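Trastus
Inicio | Alarmas | Cámaras | Cerraduras | Finanzas del sector | Contacto

Por Benedikt Koller, junio
Lectura: 4 minutos

Kindevix, tres meses con la central de alarma que se deja en paz

Llevaba años con un sistema de los de cuota mensual, técnico con furgoneta y un teclado junto a la puerta que pitaba como un microondas enfadado. Cuando me llegó la Kindevix la dejé una semana sin abrir, por pura pereza. ¡Qué error! En una tarde tenía puestos los sensores de las dos puertas, el detector de movimiento del pasillo y la sirena, y todavía me dio tiempo a cenar a mi hora.

El kit cuesta 151 euros y trae la central, cuatro sensores de apertura, un detector y un mando. La aplicación está en español (en español bien escrito, además) y pide muy poco: un correo, una contraseña larga y el código de la tapa trasera. Luego cada sensor se da de alta tirando de una lengüeta. El del trastero lo tuve que repetir porque entre medias hay un muro de carga, y con la central en el salón la señal llegaba justita. La moví al recibidor y desde entonces no se ha perdido ni un aviso. 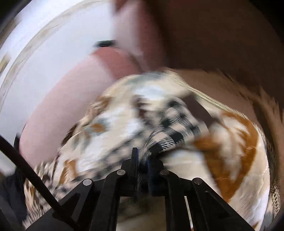
Kanyarat Chaiyaporn: Yo la tengo desde febrero y lo que más me gusta es el modo noche, que deja libre el pasillo y arma solo las puertas. Eso sí, el mando me parece pequeño, lo pierdo en el bolso cada dos por tres.

Lo del mando es verdad. Le he puesto una anilla grande y asunto resuelto, aunque casi siempre armo desde el móvil.

El modo noche merece párrafo propio. Se programa por horas, por persona o por las dos cosas, y admite excepciones sueltas: mi hijo vuelve tarde de entrenar y su código desarma la puerta de atrás sin tocar el resto. Con el sistema anterior, un cambio así significaba llamar y esperar. También me ha encantado el registro, una lista limpia con la hora y el sensor, que se exporta a un archivo de texto sin pagar nada aparte. 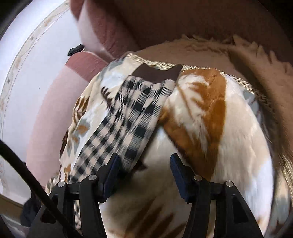

Prenda a cuadros sobre una manta con estampado de hojas.

¿Y la cuota? Es opcional, que ya es una alegría. La vigilancia con central receptora sale por 69 euros al año y la contrata Lokisora, una empresa más pequeña que las de siempre, con un servicio telefónico estupendo. Hice saltar la alarma a propósito a las 23:40 y me llamaron antes de que yo encontrara las zapatillas. Sin cuota siguen funcionando los avisos al móvil, la sirena y las automatizaciones.

Pegas tengo dos. La batería de reserva no se puede cambiar en casa, hay que mandar la central entera, y la integración con las bombillas Kalniņš va a trompicones: encienden bien, pero a veces se quedan encendidas hasta que abro la aplicación. La versión 2598 del firmware lo mejoró bastante y espero que la siguiente lo remate.

Yo ya he pedido dos sensores más para las ventanas de la cocina, y a mi hermana le estoy montando otra igual en el piso nuevo.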